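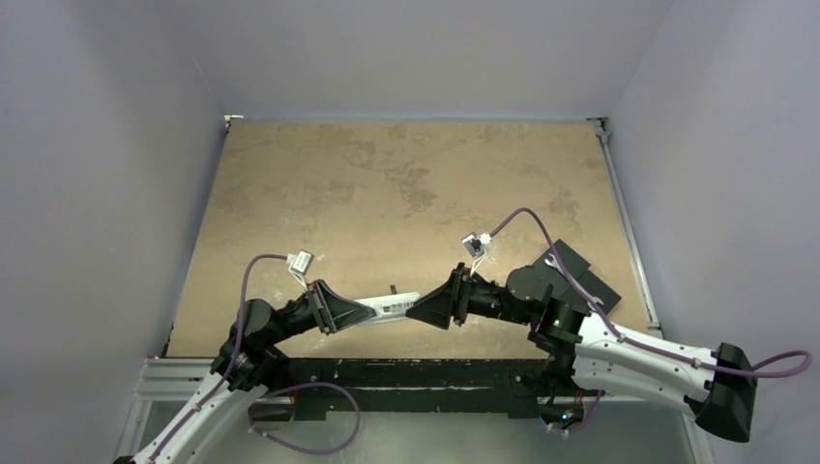

Robot Cells in Practice, Unit 4: Rules, Standards and What They Leave Out

Notes by Orhun Yurt. Read before the session on Wednesday 19th November. Bring the Malladen cell sheet, filled in, in pen.

4.1 Why I am suspicious of the word "compliant"

You will meet this word on brochures, on stickers and in emails from people who want your signature. Ask what it refers to. An arm can meet a standard. A gripper can come with a very thick folder. Neither tells you whether the cell on your bench is safe to stand next to, because the cell is the arm plus the gripper plus the part plus the table plus whatever somebody wrote in the program last Friday afternoon.

The main documents are ISO 10218, in two parts, and ISO/TS 15066 on people and robots sharing a space. Part 1 of 10218 is mostly for the people who build robots. Part 2 is mostly for the people who put them to work, and that includes you, even if you think of yourself as somebody who only bolted it down. Check which edition you have in front of you. The copy in the Puldale library is old and has pages missing.

4.2 Risk assessment, or the form that everybody copies

Last June I read a pile of student risk assessments and found the same spelling mistake in most of them. They had all started from the Sandhu template. It is a decent template. It was written for one arm loading one machine behind a fence, and it has no line for two arms working over the same table.

Start from the task. Write down what the arms do, then what the people do, including the things they are not meant to do: reaching in for a dropped part, straightening a pad, pushing a cable back. If your assessment says "operator will not enter the workspace", I will ask you who picks up the dropped part.

4.3 Two arms, one part

Handing a part from one gripper to the other is where the tidy rules start to creak. Points to settle before anything runs:

Who owns the part at each moment? The first gripper should not open until the second has reported a grip. "Reported" is a weak word. A gripper that has closed on nothing may also report that it has closed. Find out what the signal measures.

What does each arm do if the other one stops? Many programs have an answer for a stop on both arms and no answer for a stop on one. Carrying on is the wrong default.

Where can a hand be caught? Finger to finger, finger to table, and arm to arm. Most forms mention the first and forget the last. Long links that cross in front of each other close like scissors, and slow scissors still cut.

What happens to the part when power goes? Some grippers hold, some let go. Look it up, then test it with something soft.

4.4 Speed limits and numbers in general

The Witer exercise sets a limit of 200 mm/s for teaching. Students like this number because it is a number. It says nothing about how hard a pinch would be at the fingertips, which depends on force, shape and how much of you is in the way. A slow arm with a narrow finger can hurt more than a quicker one with a padded face. Set the limit, by all means, and then carry on thinking.

The same goes for cycle counts. A handover that has worked 532 times has worked 532 times with that part, that grip and those cables. Change the part and you are back at the start. I have been shown a logbook that carried the old count forward across a change of fingers. I gave it back.

4.5 Cables, fittings and other dull things

No standard will tell you how much slack your sensor cable needs. Move each joint by hand, or at crawl speed, through its full range for the task and watch the loops. A loop that clears at the start pose may catch at the far one. Check the brackets holding any add-on sensor as well. They are often light, often home-made, and usually missing from the assessment.

Keep the table clear of anything the program does not know about. If a fixture stays in the workspace, it goes on the drawing.

4.6 For the session

Fill in the Malladen sheet for a two-arm handover. One page. State the stop behaviour for each arm separately. Name the person allowed to restart the cell, by role, and say where they must stand when they do it. You will have 10 minutes to defend it, and I shall mostly be asking about section 4.3.

Sheets that say "N/A" under maintenance will be handed back unread.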